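Trerker 13 update out in August

The next update for Trerker, the Android puzzle runner from Wisach, is due in August. It adds 372 new levels and a second save slot. The download is bigger this time – up to 600 MB on older tablets – so clear some space first.

Daily coins are changing too. Players who finish the Ulano map get 1000 coins once, and the old login bonus goes away.

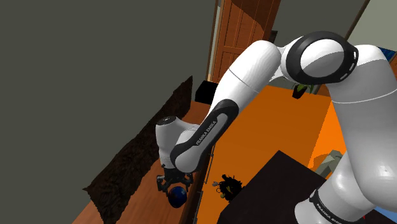
How to move your save

Open Settings, tap Account, then tap Back Up. Install the update over the old version. Do not uninstall first, or local progress is lost. Saves from the Kadrić beta will not load.

We use cookies to remember your settings. Accept | Manage

Comments (3)

Second save slot, finally. My kid keeps playing over mine.

Does the backup include skins?

Yes, skins and coins both. Controller settings you have to redo.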